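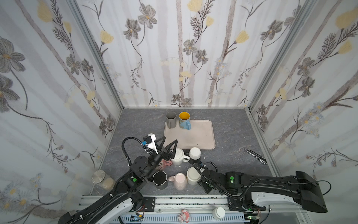 Apr 13, 2024

Listings workbook, Gunddale sales file. Notes so I don't redo this next month, and for Graziella when she picks it up.

Pulled the closed sales export again this morning. First pass gave 3,155 rows for the year to date, well above what the monthly reports add up to. Sorted by parcel number and found the trouble quickly. The export writes one row per listing agent, so any sale with two agents on the listing side comes in twice. Same parcel, same price, same closing date. Removed those by matching on all three fields. Don't match on address. Givier Road is entered as Rd, Road and R'd, and the condo units lose their unit number half the time.

Also took out land-only sales and anything under the Camacho subdivision that was a builder transfer. These show up with a price of 1 or 10 dollars and pull the average down badly. The median hardly moves.

Single-family only, after cleaning: 1,140. Haven't split that by zip yet.

Days on market is still a mess. If a house is withdrawn and relisted, the clock starts over. Graziella Donati thinks we should chain the listings when the gap is short and count from the first one. I agree but we need to pick a gap and write it down. Tried it by hand on three relisted houses in Hudum and all of them went from looking quick to looking slow. One was first listed in December.

Price per square foot: left out for now. Finished basements are counted in some records and left out in others, and there is no flag for it. The county file has above-grade area, so joining on parcel number might do it. Parcel numbers in the county file have dashes. Ours don't. Strip them first.

Checked the year-over-year formula in the summary tab. It was pointing at the uncleaned sheet for last year and the cleaned sheet for this year, so the drop it showed was much too big. Fixed the reference. Last year's sheet still needs the same duplicate pass before anyone quotes a percentage.

To do:
Run duplicate pass on last year's export
Agree on relist gap with Graziella
Ask the county about their update schedule
Rename the tabs, "final" and "final2" have to go

Saved the working copy in the shared folder under Gunddale. The old one is still there, read only.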